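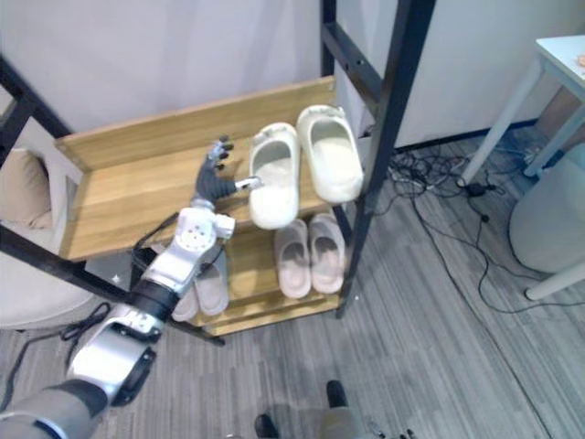 Songül Dağdelen asked us why a river floods when it is not raining in her town. The answer is often in the hills. Rain that falls there runs down into small streams, and all the streams go into one river. In June the river Raseno rose in this way, and water came into 60 homes in Mosquera.

Wet ground is like a full sponge. It cannot drink more, so the new rain stays on top and runs away fast. Trees help, for their roots make little paths where water can go down. 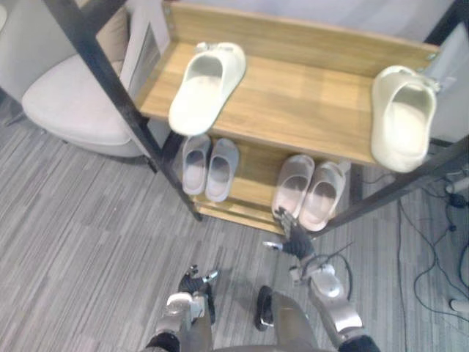 Two wooden shelves in a black metal frame.

Never walk in flood water, even if it looks slow.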